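Eating the rainbow, or trying to

I have been suspicious of "eat the rainbow" for as long as people have been saying it to me. It sounds like something printed on a primary school wall, and the adults who repeat it usually want to sell you a powder. Brellix, for instance, whose leaflet came through the door in November, will post you a tub of the whole spectrum, ground up, 28 scoops to the tub. The leaflet says it "replaces the bowl". It doesn't say what was wrong with the bowl.

I didn't buy the tub. What I did do, out of bad temper more than anything, was spend a month buying one piece of fruit or veg in every colour I could find and seeing whether it made any difference to what we ate.

First grumble: the colours are not evenly spread. Red and orange are easy. You can't walk past the shop in Irklow without somebody trying to give you a net of tangerines. Green is easy as long as you don't mind leaves. Purple is a nuisance. There are aubergines, which my household won't touch, and red cabbage, which goes on for ever, and after that you are into small expensive things that roll off the worktop. Blue I gave up on completely. A blueberry is purple and I won't be argued with.

Second grumble: fruit bowls. Everyone says that if you leave fruit where people can see it they'll eat it. I have had a fruit bowl for years and what people do is eat the tangerines and leave the apples until they go woolly. A deep bowl is a bad design for this. Whatever is at the bottom stays at the bottom, and you find it by smell.

So I changed to a tray, which I'm prepared to say is an improvement. Flat, with sides, everything in one layer, nothing hiding. You can carry it about as well, so it doesn't have to live in the kitchen. Leaves go in a separate dish or they get squashed, and anything cut up needs a wipeable sheet under it, particularly if it's going anywhere near bedding. I've washed one duvet cover too many to be relaxed about orange juice.

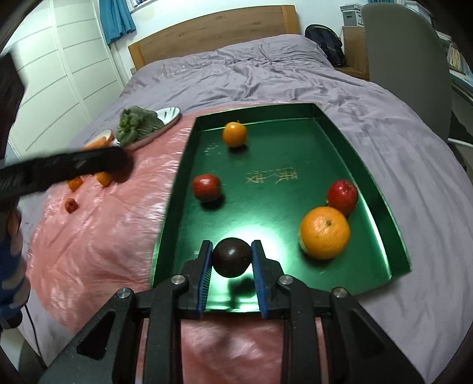

Gemma Valentini wrote to tell me I've got the whole thing backwards. She says the colours were never the point, it's only a way of getting people to buy more than apples, and if I ended up with greens and something purple in the house then it worked on me whether I like it or not. She also says to stop keeping apples next to anything I don't want to ripen.

She may be right about the apples. On the rest I'd like to see more than a month of one household. We ate more oranges, that much I'll grant. The greens went into soup, as greens always have here, and would have done without a slogan.

I am keeping the tray. The Brellix leaflet went in the recycling, and if anyone knows a purple vegetable that isn't an aubergine or a cabbage and doesn't cost the earth, the comments are open.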